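Home Posts Replies Media Search

Spent the morning gluing maple strips edge to edge for a board. My hands are now also glued edge to edge.

1/ The plan was a small cutting board. Then the maple was on sale at Fisgate and the plan got ambitious. It is now a tabletop, or a raft.

2/ Clamps used: 14. Clamps owned: 10. The other four came from next door, along with some advice I had not asked for.

3/ Sanding. I would like to say more about sanding, but I was there for all of it and still have nothing.

4/ First coat of Musby oil. The tin says "dries overnight." It doesn't say which night.

5/ The wavy grain at the front is my favorite part. I put it at the back in the first dry fit, then flipped the whole thing and relabeled every strip in pencil. Then I sanded off the pencil.

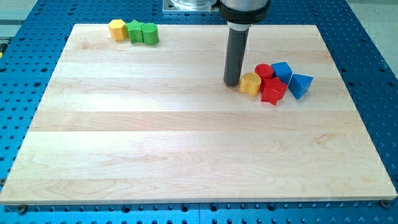 6/ Anyway, the seams. You can find them if you look, so please don't. Run your hand across instead and say "wow, smooth" like my mother did.

7/ Toy blocks are allowed on it. Coffee is not. I have a coaster and I'm prepared to buy another.

8/ Next project is a shelf. A small one. Fisgate has walnut on sale.

3 comments

nasden_shed: wow, smooth

planksandthanks: what grit did you stop at?

nasden_shed: he stopped at "dinner's ready"

© 2020 Nic Aodha Contact Back to top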